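Last updated: February 10, 2025

Pusside House, minutes of the monthly meeting

Apologies: the usual ones. Minutes of the last meeting passed unread.

Item 1. Cables and power strips. The sort-out continues. Tikier quoted 455 for new ones and was thanked. 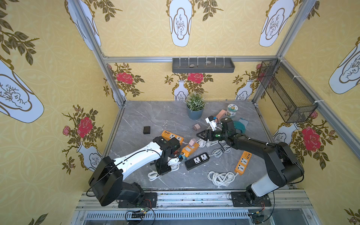

Spending was discussed at length. It was agreed to buy no more power strips before April. The meeting felt that three orange ones and a black one on one table would do, and that the potted plant needs no outlet.

Item 2. Wallpaper. Roses to stay. Wakutis wants 990 to remove them.

Meeting closed early.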